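Bruvwood study corner: where does the floor space go?
Group report, second draft. Sena Lamptey, Gadisa Derese, Evaristo Leone

1. What we were asked to do

Brief from Mr Toledo: pick one small room in the Bruvwood building, look at how the furniture sits in it, say what could be moved. No buying anything new. Budget for sundries 60, which we mostly didnt touch (tape, felt pads, one set of bin labels).

We took the study corner on the ground floor. Everyone complains about it. Carpet, grey, and too much furniture pushed against too much other furniture.

2. Measuring

Done in March by Evaristo and Gadisa. Tape measure and squared paper, one square to 10 cm. Clear width between the storage side and the wall came out at 950 mm at the narrowest. Fine for walking, not fine once somebody pulls a chair out. Sena redrew the plan afterwards because the first one had the door on the wrong side.

Also did a use survey, 12 replies. Not many but the answers were pretty much the same:
- no room for bags
- dark down at floor level
- hard to hoover into the gaps

The last one came from Ademir Peixoto, who does the cleaning rota for our year. We hadnt thought of it at all, so it went in as its own section.

3. Low level and gaps

Most of our plan drawings are from above and they hide the problem. Down near the carpet you get angled surfaces, seams and boxy recesses that are in shadow even when the pale panels next to them are bright. Dust goes in, pens go in. A drawing won't show you that.

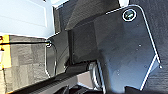 Fig. 1. Low level: grey carpet, white panel, dark recess to the right of it.

Light is very uneven at this height. White surface catches nearly all of it and the darker faces give hardly anything back. Gadisa wanted to put a lamp in, but that means a cable accross the carpet, so no.

4. Options

Option A, called Wollitum on our plans (Evaristo named them, dont ask). Turn the storage side through a right angle so the recess faces the room. Easier to reach in with the hoover. Loses a bit of wall.

Option B, Godoy. Leave everything, block the gaps with offcut board. Cheap. Looks bad, and Ademir said it would only move the dust somewhere else.

Option C. Take out one unit completely and send it to the Brirnby store. Best for space but we would need permission and we ran out of time to ask.

5. Recomendation

Option A. Felt pads under the feet, bags on the freed side. If permission comes through next term, do C as well.

6. What we'd do differently

Survey earlier. Measure at floor height first, then the plan. Write the door swing on the drawing!! Sena's redraw is in the appendix along with the survey sheet, the old plan is left out.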